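Two-arm bench, part 3: cable runs and setting the park positions

Quick one, writing this Friday night before I forget what I did. Parts 1 and 2 cover the frame and bolting the arms down. If the arms still wobble go back and do that first.

You need
- both arms mounted, power off
- reusable ties, the velcro sort. Not zip ties, you'll be cutting them all weekend
- masking tape, pencil, tape measure
- a hex key that fits your base plates
- the Fesomeck jog tool, or whatever you use to move joints one at a time

1. Power off at the wall. Move each arm by hand through its whole reach, slowly. Watch the cables. Anything that goes tight needs more slack at that joint.

2. Leave a loop at every joint that bends. I gave the wrist 70 mm of spare and it's fine. First go I had half that and pulled the plug out of the gripper, twice.

3. Tie the main bundle to the link, never across a joint. Then down the arm, along the rail, off the table. Keep the middle of the bench clear of anything that can snag.

4. Power on. Jog one arm at a time, speed right down. Hand on the stop button.

5. Bring both grippers in towards the middle untill they're a comfortable gap apart. Pencil a line between them. Neither arm crosses that line for now.
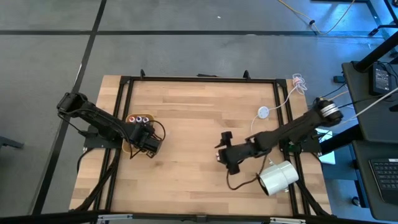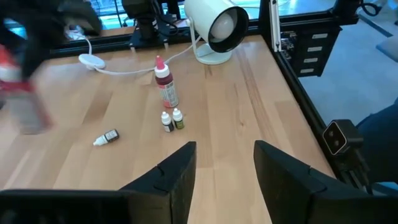

Top: both arms over the bench. Bottom: the view from a gripper, bottles in front of it.

6. Save those positions as "park left" and "park right". In the Stullach config the park height is in mm, mine is 184. Yours will differ, measure from the wood and not from the rail.

7. Run park to park 11 times. Same speed, dont touch anything. Check the ties after. If one has crept, move it back a bit from the joint and go again.

8. Now turn the speed up. Stop at 700 in the speed box, above that mine starts to ring at the elbow and the whole frame hums.

If it goes wrong
Arm stops halfway: nearly always a plug. Push them all in, try again.
Gripper won't shut fully: cable loop too short, see step 2.
Park drifts: base plate bolts. Tighten, redo step 6.

Part 4 is picking things up from a tray. Probably August, waiting on new finger pads from Trandstead.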